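# One Table, One Pile: a talk about sorting waste at Stivis

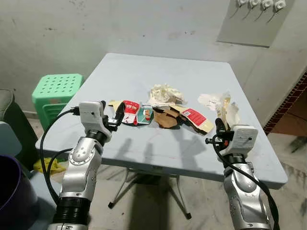
*Paper, cardboard and packets on the folding table.*

10/05/2018

The coordinator of the Stivis repair and reuse rooms did not want her name in this article. "Write about the table," she told me. "People come for the table." So I will write about the table, and about what she has learned from eleven months of putting waste on it.

The rooms are on the ground floor of the old Bajpai building, behind the bicycle shop. Every second week a group meets there to sort the packaging that the members collected at home. At the first meeting, in April of last year, they brought it in closed bags and tried to sort it directly into the bins. It did not go well.

"With a bag you take the first thing and you throw it quickly, to be finished," she said. "You don't look. Then we opened the paper bin and there was yogurt in it. So I said, let us put everything on a table first, where we can see it."

I asked her why she uses a folding table, when the room has a big workbench at the wall. She answered that people must be able to stand on all sides. At a workbench everybody stands in one line, and the person at the end gets nothing to do. Also the folding table is easy to wipe, and she can carry it alone.

She prefers small piles. In the beginning the group emptied a full bag at one time, and the members became tired before they reached the bottom. Now she puts out a handful of things, they finish it, and she puts out the next handful. "A small pile is friendly," she said. "A big pile is like homework."

We spoke for a long time about paper, which is her favorite subject. Many people believe that all paper is the same. She does not agree. A printed sheet that somebody has crumpled can go with the paper, and she asks the members to open it flat again, so it takes less place. Tissue and kitchen paper she puts in the general waste, even when they look clean. "The fibers are too short already. I explained this maybe a hundred times, and I will explain it again next week, it is no problem."

Cardboard is easier. Cartons must be flat before they go in the bin, and the corrugated kind has its own box, because the collection company Rernico takes it separately. The rooms have a weight list on the wall next to the door. When I visited, the total for corrugated cardboard stood at 2174 kilograms, written in green marker. She is proud of this number, although she says half of it comes from the bicycle shop.

And the small packets, the bright ones for snacks or soup or sauce? Here she made a long breath. "These are the difficult ones. Outside it looks like paper. Inside it is shiny. You tear it and you see there are two or three layers together." Her test is simple: tear a corner, and if it stretches or shines, it does not go with the paper. For printed packaging which is already torn, she tells the members to look at the torn side first.

Sometimes there is a discussion. A thin strip of cardboard once occupied the group for almost 14 minutes. Was it too small for the corrugated box? Some wanted it with the paper, some wanted it with the cardboard. I asked who was right. "Both were acceptable," she said. "But it was a good discussion, so I did not stop it."

The meetings have 13 regular members at the moment. A second table is coming from Jando, the furniture shop across the street, which is changing its display. She has not decided where to put it. One idea is to use it only for glass and metal, so the sharp things stay away from the children.

Before I left I asked for one piece of advice for people who want to do this at home. She thought about it and wiped the table again.

"Do it before dinner," she said. "After dinner you are lazy, and then the tissue goes in the paper."

The next sorting starts at the usual hour. Bring your own gloves, please, the large sizes are finished.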